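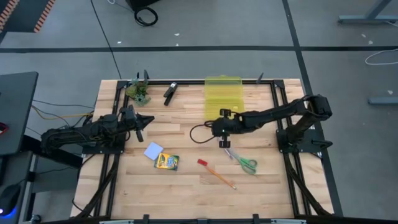 Fig. 4. Butcher-block top, narrow strips in cream, tan and light brown.

Chapter 4: Why Wood Moves

by Valter Nordin

Print this chapter | E-mail this chapter

My first proper job in timber was stacking boards at the Mahlangu yard in Gulance, and I was dreadful at it. I put the little spacer sticks in any old where, and by the end of April half my stack had gone the shape of crisps. Vivek Thakur, who ran the drying shed, made me take the whole lot down and read the moisture meter on every board (I can still hear it beeping). I learned more that afternoon than I had in a term of lectures, so I'm starting this chapter where he started me – with water.

A living tree is full of the stuff. Some of it sits loose in the hollow middles of the cells, and some is held inside the cell walls themselves. When you saw a log up and leave the boards to dry, the loose water goes first and the size of the board hardly changes. Then you reach what we call the fibre saturation point, and the walls begin to give up their share. Now the board starts to shrink! 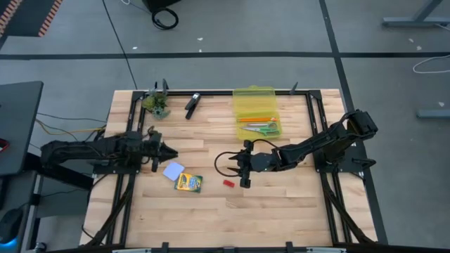

It shrinks unevenly, too. Along the grain you can more or less forget about it. Across the grain is another matter, and it is worst of all in the direction that follows the growth rings round, which we call tangential. The direction running from the middle of the tree out to the bark is radial, and there the movement is commonly around half as much. Draw yourself the end of a log and mark those two directions on it before you read on. I mean it, get a pencil. Nearly everything in the next 3 sections comes back to that drawing, including cupping, drawers that stick, and the old trick of leaving a panel loose in its groove so it can come and go with the weather.

People tend to think all this stops once a board is dry. I did! A dry board still trades water with the air in the room, a bit in, a bit out, for as long as there is a board. Varnish slows the trade down and that's all it does. My grandmother's kitchen door stuck every damp autumn under so many coats of paint that the panels had gone round at the corners.

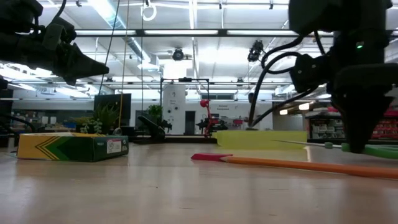 Does a wide board move more than a narrow one?

The amount of movement goes up with the width, so a board twice as wide, cut the same way from the same tree, will swell or shrink twice as far across.

Keep that in your head for section 4.1, where we look at how sawyers cut a log and what each cut does to the rings on the end of the board.

Related chapters
Chapter 3: Inside the Cell Wall
Sapwood and Heartwood
Reading a Moisture Meter
Stacking and Sticking

Print | E-mail

Contact Sarnirico Press | Copyright Sarnirico Press | Page updated 21 April 2020 | Back to top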